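Review: Plitcombe hand-teaching kit for two arms
Last updated: 10 February 2022
3 min read

I use the Plitcombe kit since 21 days, for teaching a laundry task by remote control. You move two small leader arms on your desk, and the two real arms copy you.

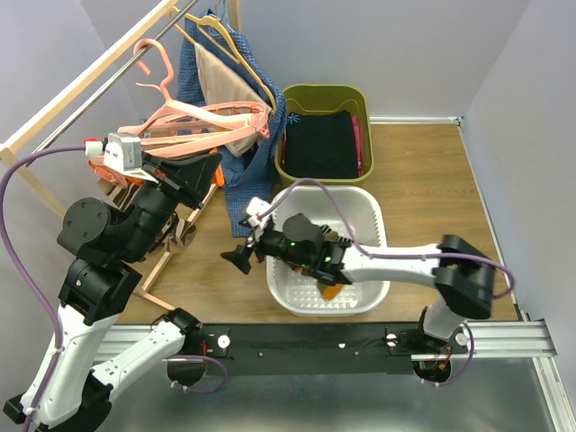 Setup took me one evening. The manual from Liltatari is short but correct, only the page on joint zero has an error in the drawing. My colleague Taner Akbulut found it before me.

The leader arms are light, and after two hours my shoulders were still fine. What I miss is some feeling of force. With socks you must watch the fingers very carefully, as your hand does not tell you if you hold one layer or two.
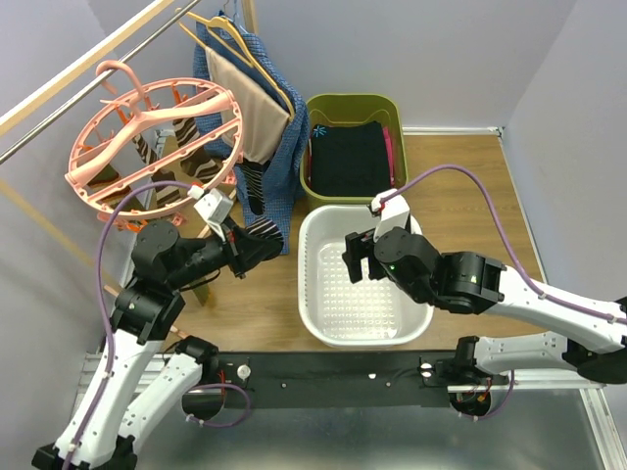

The wrist views help a lot with this. I keep both of them open on a second screen. The recording software is less good: to delete a bad demonstration you need three clicks and then a restart of the list.
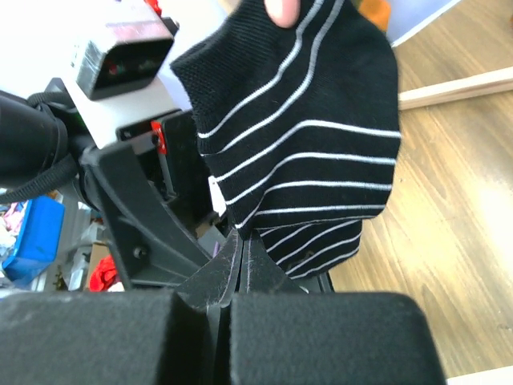

I paid 800 dollars for the leader set, without the arms. The Jedlow set is cheaper, but its trigger is stiff and I got tired quickly. For thin cloth I prefer the soft pads to bare plastic fingers.

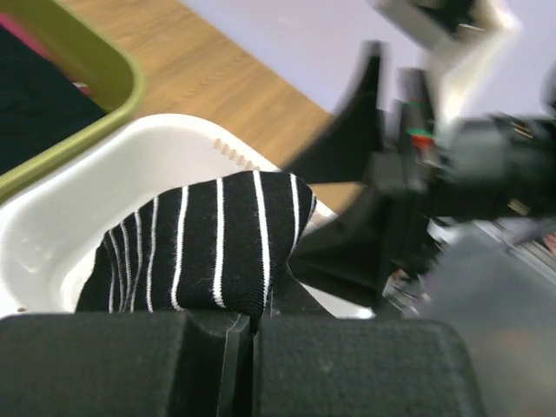
Striped sock in the white basket, wrist view.

Recommended, if you have patience for the software. I will write again in March, when the update is promised.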